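This data card covers the Sotcombe Tabletop Objects collection, maintained by the Breledby office and last revised Apr 20, 2026.

## Contents

The collection records common household and office objects on plain work surfaces. It holds 562 entries covering 207 distinct objects, sorted into 8 groups:

- cardboard shapes and cartons
- calculators and desk items
- spoons and other flatware
- cups and bowls
- books and paper goods
- fabric items
- toys
- hardware

Each entry has an object name, a material, a surface color, and a list of other items present. Materials are entered by eye. Where the material is in doubt, the field reads `unknown`.

## Naming

Cardboard objects are named by shape, with the material second: `prism, triangular, cardboard`. Brand names are left out of the name field. Entries received from Pakville before March used the older word `wedge` for triangular prisms — these have been renamed, and the former term is kept under `alias`.

## Condition notes

Torn flaps, open seams, and dents are entered under `condition` and do not disqualify an object. Repaired items keep their original number.

## Sample entry

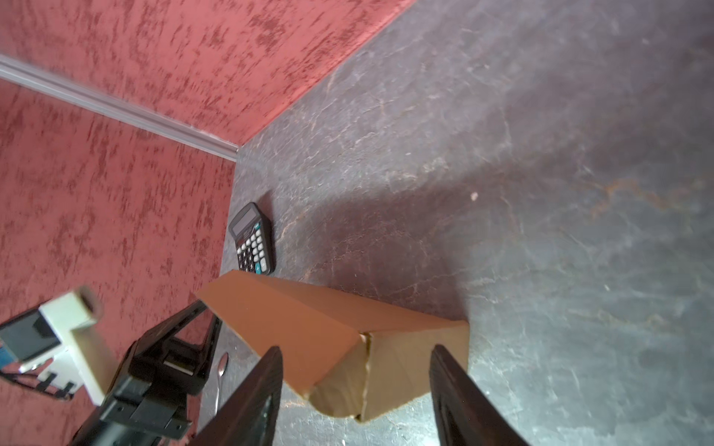
*Triangular prism, brown cardboard, with a ragged seam on the end face. Surface: dark gray, mottled. Also present: black calculator, silver metal spoon.*

## Known gaps

Glassware is not covered. Over 20 entries in the fabric group lack a material and are under review at Moya.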